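Home Talks Workshops About Contact

Sitting Down to Work: notes for the Trinddale evening talk

4 min read

Good evening, everybody, and thank you for coming out in February, with the roads the way they are. (Wait for the back rows to settle. Water is on the left.)

I want to talk about sitting. I have done an awful lot of it, first at Talteck, where I spent my days bent over a bench, and then at home, where I bent over a different one. By the time I was 58 my lower back had opinions about everything I did, and I'd like to save you some of that trouble if I can.

Start with the feet. Ask people to notice where theirs are right now -- give them a moment, they will laugh and shuffle. Feet that dangle pull on the backs of your thighs, and then you start perching on the front edge, and then your shoulders come up. A phone book under the feet did wonders for me, back when we still had phone books.

Next, height. Stand beside your table and put your hand flat on it. Now sit down. If your elbows are well below the top, you're going to hunch up all afternoon. Tell the Dasitz story here, the one with the two sewing tables, but keep it short this time! Last time it ran so long that we lost the tea break.

Then getting up. I set a kitchen timer for the long jobs and walk to the mailbox when it rings, whether there's mail or not. Some days I go to the neighbor's mailbox too.
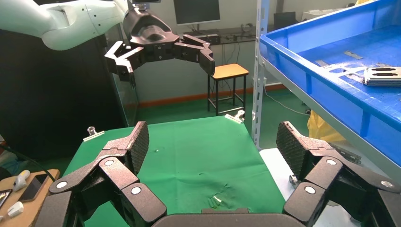 People always ask me what to buy, and I always say try what you already own first. A wooden stool like this one is a fine thing for short jobs, peeling potatoes or sorting buttons, and it makes you sit up a bit because there's no slouching back into it. For a whole evening of close work I'd want a proper back behind me. Khaemba used to run a chair library where you could take one home for two weeks, and I do wish more towns had something like it.

Pause for questions. If the knee question comes up, send them to the handout, page 2.

Get new talks by email. Sign up for our newsletter.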